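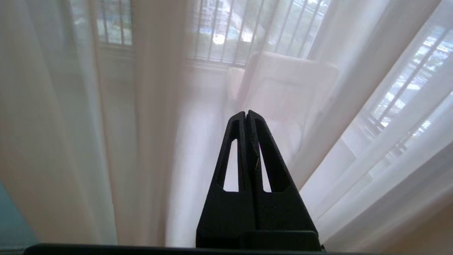

The Billanier Crossing is out in paperback and ebook. It's my second thriller, and it runs a little darker than the first.

Hiebert is a retired customs officer who moves to Mosbridge to be left alone. In November a truck driver is found dead at the old border post, and the papers in his cab carry Hiebert's signature from 200 shipments he never saw.

The first suspect is a wine importer called Flarnetti, an old friend. He says he can explain the signatures – then he disappears with his daughter's car.

I cut a lot from this one. The first draft had a whole section set on a ferry and it slowed everything down, so it went. The chapters are short now and most of them happen at night.

You don't need to have read the first book. Two characters come back, but the story stands by itself.

The ebook is at the lower price until 27/03/2022. After that it goes up.

I have 4 signed paperbacks left. Reply if you want one and I'll send you the postage cost.

Reviews help, even one line. Book three is started – 1000 words so far, and I'll probably keep 200 of them.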